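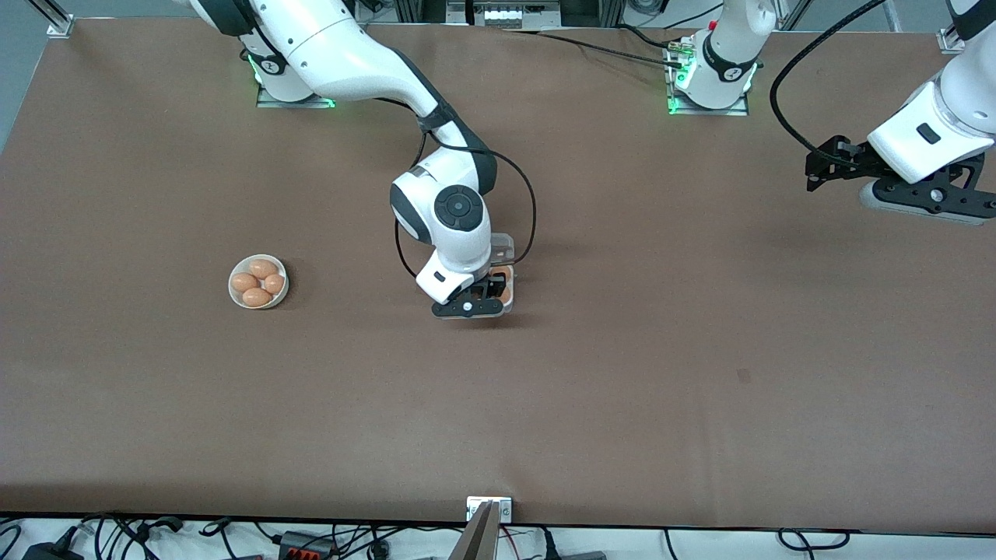
Transferring Shell Eggs Between Bowls and Small Containers

Murnasberg Kitchen Services
Basic Procedures for Preparation Rooms

Purpose

This procedure applies to whole, uncooked shell eggs that are moved by the bowl or by the small container at a preparation table. It covers setting up the table, inspecting the eggs, moving them in either direction, and cleaning up afterward. Receiving and storing full cases of 360 eggs is described in the Receiving procedure and is mentioned here only where the two overlap.

The Murnasberg kitchen uses 2,000 eggs in an ordinary week. Most go directly from the case to the cooking line. The smaller share passes through bowls and clear containers on its way to the baking station and the breakfast counter, and most breakage occurs with these eggs.

What you will need

One small round bowl with a smooth inside and a plain rim
One or more small clear plastic containers, with lids if the eggs will be stored
Clean, dry cloths
A mild dish detergent and the sanitizer assigned to the room
A lined waste bin within reach of the table
Labels and a marker

A bowl that holds four or five eggs in a single layer is sufficient for table work. A second bowl is preferred to a deeper one. Eggs stacked in a deep bowl press on those underneath, and the lower eggs are difficult to inspect without lifting the upper ones out.

Containers should be clear enough for the contents to be checked without opening them. Kitchens supplied through Mekon may use the shallow container from the standard set. The Briltulex container is also approved, provided the lid closes without touching the shells. Containers with cracks, warped sides, or a rough inner seam are to be withdrawn from egg work.

Part 1. Preparing the table

Begin with the working area between the bowl and the container. Remove utensils, papers, packaging, and any food that is to be served without cooking. Items that must remain on the table are to be moved back far enough that an egg can travel from one vessel to the other without passing over or around them.

Look across the surface at a low angle as well as from above. Crumbs, grit, and strips of old tape are easier to notice this way, particularly on a table close in color to the material left on it. Wash the area with detergent and warm water, rinse it, apply the sanitizer, and allow the full contact time printed on the product label. The surface must be dry before the vessels are set down.

Check the lighting before starting. A person standing between the lamp and the table casts a shadow over the area where the shells need to be inspected. Moving to the other side of the table is usually enough to correct this. Where it is not, the work should be moved to another table.

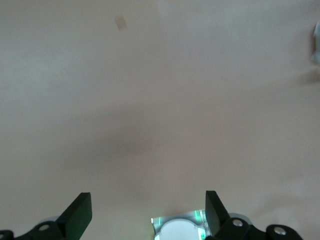

Page 2

Small flat scraps require separate attention. A tan patch near the top of an otherwise plain surface, whether it is tape or some other thin piece of waste, may stay in place when a cloth passes over it. Lift it by one corner and discard it, then wash and sanitize that spot again. Do not use a knife on a finished tabletop. If adhesive remains, apply warm water and detergent, wait 5 minutes, and rub with a cloth.

Part 2. Setting out the bowl and the container

Place the bowl on the side from which the eggs will come and the container toward the middle of the table. Left-handed staff may reverse the arrangement. Leave open space between the two, and keep both well back from the table edge.

Set the container down flat and press lightly on each corner. A container that rocks is to be exchanged. If the table is slippery, a damp folded cloth may be placed under the container, but it should not extend into the space between the vessels.

Open all lids before handling the first egg. Wash and dry your hands once the table has been set.

Part 3. Inspecting the eggs

Inspect each egg as it is picked up. Turn it once so that the underside is also seen. The shell should be whole, clean, and dry. Brown eggs commonly differ in shade within one case, from light tan to a deeper orange-brown, and a difference in shade is no reason for rejection.

Discard eggs that are cracked, leaking, or heavily soiled. An egg that has stuck to the bowl or to another egg should be treated as cracked. Eggs must not be washed at the table; commercially packed eggs have already been cleaned, and further washing can draw bacteria through the shell.

Part 4. Moving the eggs

1. Take one egg at a time. Hold it around the middle with light, even pressure.

2. Lift it straight up until it is clear of the rim. Sliding an egg up the side of the bowl is a frequent cause of hairline cracks.

3. Carry it low over the table to the container.

4. Lower it until it touches the bottom, and then release it. The egg should not be dropped, even from a small height.

5. Place the first egg against one end of the container and the next beside it. Continue until the bottom is filled in a single layer.

6. If the container has to be moved while it is partly filled, hold it by its outer edge, raise it only slightly above the table, and keep it level. A single egg in a container will roll if the container tips.

To return eggs from a container to a bowl, follow the same steps in reverse order of placement. In a round bowl, the eggs will settle against the side and against each other. Set the fourth egg gently into the space that remains, and do not push the others apart to make room.

Part 5. Labeling and storage

Close each container that is going into storage and label it with the case lot, the date the eggs were transferred, and the name of the station. Place the label on the lid — the sides must remain clear.

Return eggs to refrigeration at 40°F or below without delay. Eggs that have been out for a total of 2 hours are to be discarded. Time spent at room temperature on the cooking line is counted toward this total.

Containers filled for weekend breakfast service are prepared on Friday and kept on the middle shelf. They are not to be placed in the refrigerator door or beneath uncovered food.

If an egg breaks

Stop work and move the remaining eggs away from the spill. Collect the shell and liquid with a disposable towel, then wash, rinse, and sanitize the area. Eggs that have been in contact with the spill are discarded with it. Replace the bowl or container if egg has entered it, and wash your hands before continuing.

Cleaning up

Bowls and containers go to the dishwasher after each session, including those that appear clean. Stations using the Vlček rack should load small containers open side down on the upper level, with lids standing separately. Wipe the table with detergent, rinse, sanitize, and leave it to air dry.

Related procedures: Receiving and Case Storage; Cold Holding; Care of Plastic Containers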